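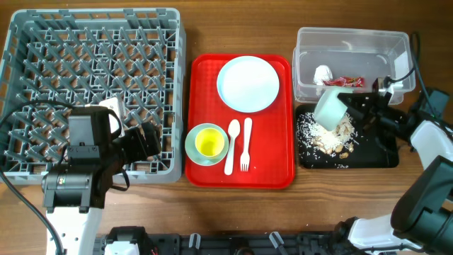
# Where Does Lunch Go When You're Done With It?

You have eaten. You are full. In your opinion, lunch is over.

Lunch does not agree. There is still a plate, a cup on its saucer, a fork and a spoon, and all of them are on a red tray waiting for someone to do something. There is a tissue. There is a wrapper. And there is rice, which has a talent for getting everywhere.

Grown-ups call the next part "clearing up." It is mostly sorting, and you have been able to sort things since you were very small and had opinions about peas.

## Two big questions

Pick up any object left over from a meal and ask it:

1. Will somebody use you again?
2. If not, were you ever food?

The object will not answer. You'll have to do that part yourself.

A plate gets a yes to the first question, so it heads for the dish rack. A snack wrapper gets a no and another no. It was near food, and it may have spent months hugging food, but it was never food. Into the bin it goes. A peanut shell gets a no and then a yes, because it grew on a plant. Shells and leftover rice go together with the food scraps.

## Why the rack has all those pegs

Look closely at a gray dish rack and it seems to be mostly holes. You can see the table right through it. This looks like a mistake until you put a wet plate in one.

Water is lazy. It runs downhill and then sits there. If you lay a plate flat, the water makes a puddle on top and stays for the afternoon. Stand the same plate up between two pegs and the water slides off and drips out through the slots. Air can reach the front and the back, and the plate dries without anybody lifting a towel.

Cups go in upside down. A cup the right way up is a very small pond.

Plates should be washed before they do their drying, of course. Even a plate that looks perfectly clean has been to lunch.

## The trouble with rice

Cooked rice is sticky because of starch, which is a kind of plant food stored inside each grain. When rice cooks, some of the starch leaks out and turns into a weak glue. People really have made paste out of rice, on purpose, for sticking paper.

So you can't just tip the tray and expect every grain to leave politely. And if you pick them up one at a time, you will be there until October.

Use a scoop. Put the edge down low, push it under the pile, and lift slowly. Go fast and the grains at the edges hop off in all directions, and now you are clearing up a bigger area than you started with. Get the big pile first. The strays can be pushed together into a second, sadder pile and scooped after that.

Peanut shells behave better. They are dry and light, and the only thing to watch for is sneezing.

## What happens to the scraps?

In many towns, food scraps can be turned into compost. Tiny living things, far too small to see, eat the scraps and slowly turn them into dark, crumbly stuff that plants love. Rice goes quickly. Peanut shells are tough and take much longer, so some people crush them first. (Stamping on them works. Ask before you do it indoors.)

A wrapper in the compost just stays a wrapper. Come back next year and it will still be there, a bit muddy.

Rules for bins change from place to place, so check what yours are allowed to eat.

## Try it after your next meal

- Scoop the food scraps into one place.
- Put tissues and wrappers in the trash.
- Wash the cup, the plate, the fork and the spoon.
- Stand everything in the rack.
- Wipe the tray.
- Look under the table. There is rice there, too.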